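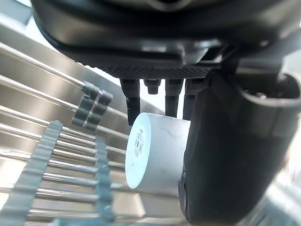

What does the Clernska grasp result claim? That a policy trained on 31 demonstrations can hold household objects it has never met. I have doubts. A scuffed white cylinder, held between four fingers and the larger black digit over a steel rack, is a kind shape to grip. Show me a wet spoon.

By Kane Whitcombe
Feb 16, 2022

Is 31 really enough?
For the easy shapes, maybe. The write-up lists six test objects and only two had no close cousin in training. I wouldn't call that "unseen."

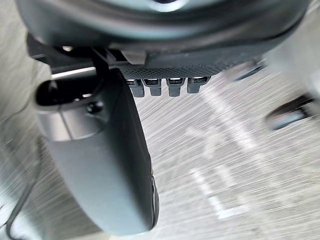 Ikivach wrote in to say the baseline is the bigger problem, as it got no wrist view at all and was bound to lose. Fair point. I'd like to see it rerun with the same inputs.

Has anyone repeated it?
Brendbridge tried and got almost the same score, but with the authors' own code and settings. 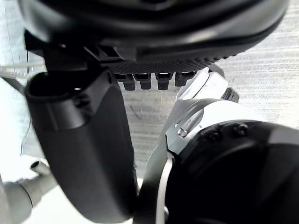

A repeat like that mostly checks that the files download properly. A new lab, a new sink and a new set of objects would tell us more. Until then I'm leaving it off my reading list.

We use cookies to improve your visit. Accept | Manage settings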